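8月
讲者：Ylva Engström

（讲稿备注，自己看的，别照着念）

开场先别急着放片子。等后排坐下来，水喝一口。

大家晚上好，我是Ylva。今天要聊的是拳击比赛怎么打分，以及为什么散场以后大家总在停车场里吵架。我做了很多年业余赛的边裁，后来也坐过几次职业赛的裁判席，所以今晚讲的东西一半是规则，一半是我自己犯过的错。犯错那部分我讲得会比较细，因为规则你们回去随便一翻就有，我丢人的事只有我这儿有。

（停一下，等笑。没笑就往下走。）

先问一句，在座有谁自己在家给比赛打过分？拿张纸，一回合一回合写的那种。举个手我看看。好，放下。那再问，有谁打完跟官方结果差得离谱的？嗯，手又都上来了。

先从Herkton那一晚讲起。那是Tosico系列赛的一场，次中量级，十个回合，两边都是左撇子。左撇子打左撇子你们看过就知道，前脚老是踩到一块儿，前面几个回合特别难看，互相试探，观众嘘得我耳朵疼。我坐在蓝角那一侧，另外两位裁判坐在另外两边，三个人看到的根本是三场不同的比赛。

打完了，三张记分表收上去，一张红方赢，一张蓝方赢，一张平。标准的分歧平局。主持人念出来的时候，后面有位先生站起来骂了一长串，我一个字都不敢回头听。

（讲到这里放第一段录像，第六回合，静音。）

你们先看一遍，别管解说，解说我关了。看完我再问你们给谁。

好。说红方赢的？说蓝方赢的？你看，一个屋子里就已经吵起来了。

这一回合我当时给了红方，10比9。回去看录像，我改主意了。为什么？因为红方那几下重的，从我坐的位置看过去，像是结结实实打在下巴上的，声音也大。可是换到对面的机位，你会看到蓝方的手套垫在中间，大半都吃在手套和小臂上了。声音大，全场叫好，我就被带过去了。这个坑我后来专门给新人讲，叫它“听分”，就是你拿耳朵在打分。

所以咱们得回到标准上来。职业赛用的是十分制，每回合赢的一方拿10分，另一方一般拿9分，被击倒一次通常就是10比8，再倒再往下扣。裁判看的东西，各地写法有点出入，大体上是有效的清晰命中、有效的进攻性、对场面的控制，还有防守。

新人最爱在“进攻性”上栽跟头。往前走不等于有效进攻！一个人追着对手满场跑，脸上挨了一路刺拳，到了绳边抡两下空的，观众看着是他在压迫，可是分应该给那个一边退一边打的。我刚开始坐裁判席的时候，谁往前走我就喜欢谁，这毛病改了很久。

（这里可以讲Leszek那个笑话，如果时间够。）

Leszek Jabłońska是带我入门的老裁判，他有个习惯，回合一结束马上写分，笔放下就不再看那张纸。我问他，你不会后悔吗？他说后悔啊，每场都后悔，可是下一回合已经开始了。我当时觉得这老头真敷衍，过了两年才明白他在说什么。你要是还在想上一回合是不是给错了，这一回合前一分钟你就没看见，然后你会下意识地想“还”一分给另一边。这个“还”字最害人。每一回合都是独立的，前面给错了，就让它错在那儿。
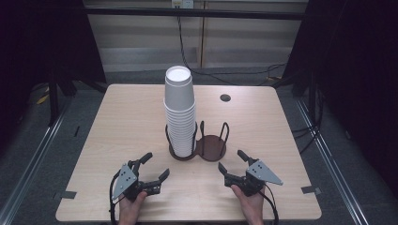

一个回合实在分不出高下，裁判可以给10比10吗？

规则上一般允许，只是多数地方都劝裁判少用。给得太多，等于没有在判，最后三张表凑到一块儿也说明不了什么。

我自己的做法是，先在心里把三分钟切成三段，每段谁占上风，然后再看有没有哪一下特别干净的重拳把前面的印象推翻。切完还是一样，我就想最后问自己一句：这三分钟，我愿意当谁？这个问题不科学，我知道，可是它管用。十次里总能帮我拿个主意。

（切段那个办法画在白板上。笔带两支，上次那支没水了。）

接着讲印象这件事。一个回合三分钟，最后三十秒在脑子里占的分量特别大，选手和教练都知道，所以你会看到有人前面两分半在那儿散步，听到角落喊时间了，突然冲上去一通组合拳，铃响，举手，全场起立。聪明啊！可是裁判不能上这个当。前面两分半他可是一直在挨打。

录像二，Ebihara杯半决赛，第三回合。这段我放原声，你们注意听铃响之前观众的反应。

（放。放完不要马上说话。）

刚才屋里有人“哦”了一声，对不对？就在最后那一下左勾拳。现在我倒回去，从头再放，这次你们拿手指头数刺拳，只数打到脸上的。

看到了吧，差得挺远的。那一回合现场三位裁判里有两位给了冲刺的那一边。我不是说他们水平不行，坐在那个位置上，灯照着，汗甩到你纸上，真的不一样。我只是想说，人脑就是这么工作的，你得知道它会怎么骗你。

下面讲击倒和滑倒。

击倒不击倒，是台上裁判说了算，边上打分的人没得选。他判击倒，你就得按击倒来写，哪怕你看得清清楚楚是踩到了水。反过来也一样，你明明看见一拳把人打坐下了，他挥手说是滑倒，那也就是滑倒。我有一次心里不服，自己偷偷给了10比8，赛后监督过来问我，第四回合你这个8是哪儿来的？我脸红到脖子。所以这条记住了：你的纸上只写台上裁判认的东西。

不过这里有个细节，很多球迷不知道。有击倒的回合不是自动10比8。如果被击倒的那一方其余时间打得明显更好，可以给到10比9。这种情况少，可是有。Lirnham那场争议就是这么来的，第九回合，蓝方倒了一下，爬起来以后追着红方打了两分钟，红方差点站不住。三位裁判，两位给10比8，一位给10比9。网上骂那个给10比9的骂得最凶，可是在我看来他那个分是站得住的。

（可能有人要争，让他们争一会儿，别护短。）

顺便讲讲扣分。扣分也是台上裁判宣布，他会走到每个裁判面前比手势。你先把这一回合按正常的判完，再减。次序别弄反了。我见过新人听到扣分就慌，直接写个9比9，问他怎么来的，他说不上来。其实9比9完全可以是对的：红方赢了这回合，10比9，红方被扣一分，就是9比9。结果一样，可是你得说得出道理，因为赛后真的会有人来问你。

好，讲点轻松的，讲赔率。

我知道你们里面不少人是冲这个来的。我先声明，裁判是不能下注的，我也不给谁推荐。可是我看赔率，赛后看，很有意思。分歧判定的赔率平时都挂得很高，赛前没人愿意碰，可是两个风格特别相克的选手碰到一起，三张表不一致其实没那么稀奇。你要是想在家练眼力，别去猜谁赢，试着猜三张表会不会一样，这比猜输赢难多了，也长见识多了。

Herkton那场赛前，热门是红方，所有人都说他六回合之内解决。结果呢，打满十回合，平。赛后全怪裁判。我理解，真的理解，票买了，路也赶了，谁愿意听个平局回家。可是“他应该赢”跟“他这晚赢了”是两回事。赛前的热门身份会渗到打分里面去，这个我自己也查过。我把自己打过的分拿出来翻，一共210个回合，一个一个对着录像重看，有四个回合我现在会改判，而这四个里面，我当时全都给了名气大的那一个。

（这里停久一点。这句话是今晚最重要的。）

全部四个哦。没有一个是偏到另一边的。样本当然小，做统计的朋友别站起来打我。可是我看到那个结果的那天下午是挺难受的，我一直觉得自己谁都不认得，坐下来就只看拳头。

后来我就改了习惯。赛前不看宣传片，不看称重，记者会的片段别人发给我我也不点开。到了场馆，直接去裁判室，喝杯茶，等人来叫。有同事笑我像坐禅，笑就笑吧。

（问答之前，简单提历史，不超过两分钟，上次讲太长了。）

很多人觉得打分一直就是这样的，不是。早年的拳赛没有什么按点数判胜负，打到一方起不来或者认了为止。我手边抄过一份1822年的旧赛事小报，写一场野地里的比赛，从头到尾没有一个字提到分数，写得最多的是天气和马车堵了多久。我特别喜欢那份东西。那时候一“回合”是到有人倒地才算完，所以有的回合几秒钟，有的长得要命。后来有了固定时间的回合，有了手套，比赛可以打满而两个人都还站着，这才需要有人坐在边上替大家拿主意。我们这行就是这么来的，因为大家都还站着。

接下来讲练习方法，讲完就开放提问。

第一个办法，关声音看。我前面讲过了，解说员的声音对你的影响大得吓人，他喜欢谁，你就看见谁打中。找一场你没看过的，静音打一遍分，隔一个礼拜开着声音再打一遍，两张纸放一起比。我保证你会不好意思。

第二个，每回合结束十秒之内写完，写完翻过去。别去改。想改的话另外拿张纸记，赛后再说。

第三个是Leszek教我的，找一个你讨厌的选手，看他的比赛，专门给他找得分点。练得多了，你就能把喜欢不喜欢放到一边去。他拿来练的那位选手他讨厌了一辈子，最后居然能把人家每一场的刺拳都背出来，说起来还挺欣赏的样子。

还有，别一个人练，找朋友一起，各打各的，中间不许说话，打完再翻牌。会吵架，吵得越凶学得越快。我家里现在还是这样，有一次为了一个第七回合，饭都凉了。

（提问环节。可能会问到的：）

女子赛两分钟的回合是不是更难打？我的看法是更难，时间短，一次好的交换就能定一个回合，走神五秒就没了。

会不会用机器打分？有人在试数拳的软件，数出来的命中数当参考挺好。可是一记刺拳跟一记把人打得腿软的后手拳，重量不一样，这个怎么换算，我还没见过让我服气的算法。

裁判能不能赛后解释？各地不同。我个人赞成公开，把每回合的分贴出来，愿意说两句的就说两句。挨骂是肯定的，反正现在也挨。

如果有人问我Herkton那晚的记分表到底是哪一张，就告诉他们：平的那张是我的。

谢谢大家，麦克风在左边过道，要提问的朋友往那边走。

（下台之前把录像关掉，上次它自己接着放了。）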